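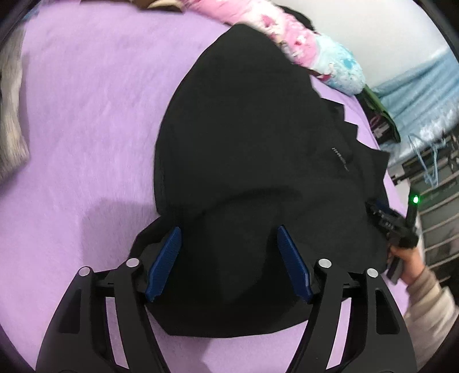

Black on the bed, November 2, 2025

Natport are remaking Skoststead, the only TV movie I ever taped twice. Manolis Manolakis gets the lighthouse keeper, a part he is 32 years too young for.

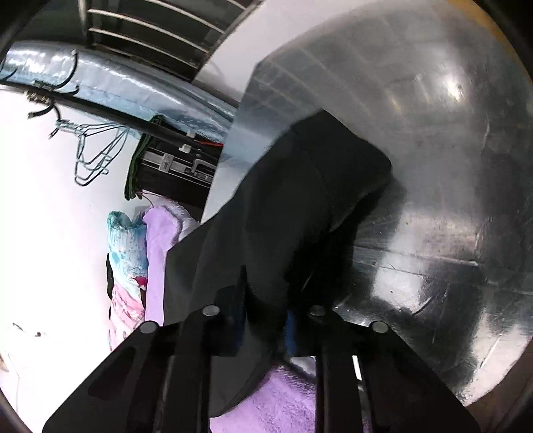
Ishbel says they're calling it a "fresh scare" - it had one scare the first time, and that was a door. I've signed the petition to keep the old theme tune. 817 names so far.
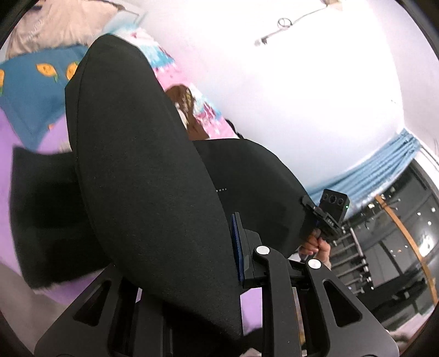

Mine went on twice by mistake, so 816. Must find the tape before Ishbel comes over, and something that plays it.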